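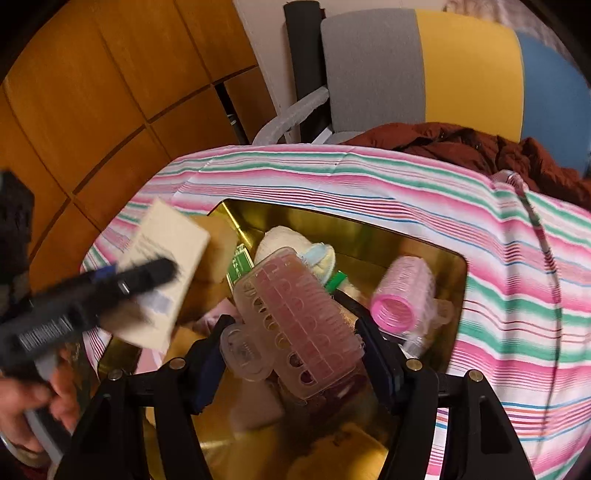
Progress report: household sorting collection, Breswood site
Project: Drarkberg
Prepared for: Huttunen program office
Date: Mar 23, 2020

1. Summary
Collection at Breswood was stopped once in this period because of a fault in the hand-held grippers. The left finger on three units drifted out of line with the right, so the recorded opening no longer matched the real one. Nobody was hurt. Work has started again on repaired units, but we are behind the plan agreed in February and will need to redo part of the mixed-box task.

2. What went wrong
The first sign was in the data check. Recordings from one unit showed the jaws fully closed while the operator was still holding an item. We put it down to a bad calibration and repeated it. The same error came back the next day on a second unit, then on a third.

When we took the units apart we found that the pivot screws on the left side had backed out by a small amount. The finger could then move sideways under load. Operators had noticed a bit of play but had no clear rule on when to stop, and the daily check sheet only asked if the pads were clean and the unit powered on.

We also found a smaller problem with thin, flat items. Cards, packets and tags on cords swing when the operator moves quickly, and the tracking software loses them. This is separate from the screw fault, but it hid it for a while – we were blaming missed grasps on blur. 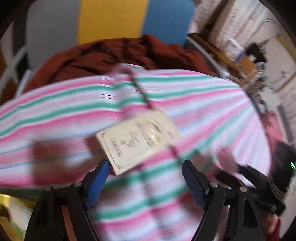 3. Effect on the data
The project had 3119 recordings on file when we stopped. All of them have been run through a script that compares jaw opening with motor-side readings. More than 100 were flagged and have been set aside. They have not been deleted, and the Rokov team has asked to keep them for fault detection work. Most of the flagged recordings are from the mixed-box task, where operators reach down between soft items and the side of a box and the fingers take more side load.

4. What we have done
All pivot screws have been removed, cleaned and refitted with thread lock. The check sheet now includes a side-play test before each session. A unit that fails is tagged and taken out of use until it has been recalibrated. Operators have been told they can stop a session on their own judgment.

5. Still open
We do not yet know how long the thread lock will hold under daily use. Spare pivot sets are on order and no delivery date has been confirmed. Slower movement with hanging items is being tried, and the results will be in the next report.

We ask for approval to move the mixed-box deadline back by three weeks. No extra funds are requested.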